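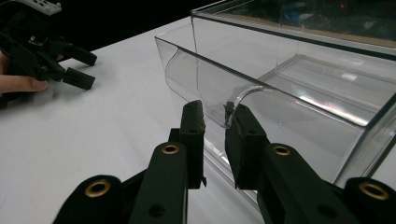 Unit 3: Grasp labels from hand-held demonstrations
Notes: Tamunoemi Jibrin. Lab sections: Lawal Lawal.

1. Streams
Each demonstration has two wrist streams and one head stream. Silel writes them separately, each with its own clock. Align them before doing anything else; a policy trained on unaligned streams learns to close early.

2. Transparent objects
Stereo depth on clear plastic mostly returns the surface behind it. Do not filter these points by hand. Mask the object in RGB, drop depth inside the mask, and let the planner use the table plane plus the known box model.

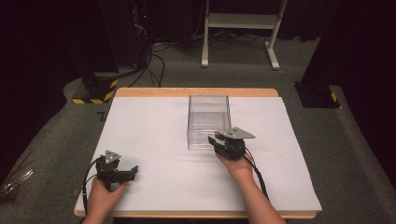
Fig. 3.1. Head view: clear box on the white board, one gripper to each side.

The head view fixes the box pose in the table frame. The wrist views refine it near contact, where the head view is often blocked by the hands.

3. Jaw width
Width is read from the wrist image, by tracking both fingertips. Findeo outputs one value per image plus a confidence score. Values below threshold are interpolated, up to a gap of 300 ms – longer gaps split the episode.

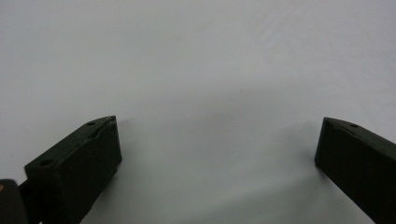
Zero the tracker against an open-jaw segment on a plain background. Dark fingers on a light surface segment cleanly with a fixed threshold; over black cloth, use the learned mask.

4. Assignment
Train the Sorgate baseline on 1,000 episodes, then on 2,000. Report position error at first contact for each arm. Submit the config files with your plots.

Reading: Ugwu manual, sections on time sync and frame conventions.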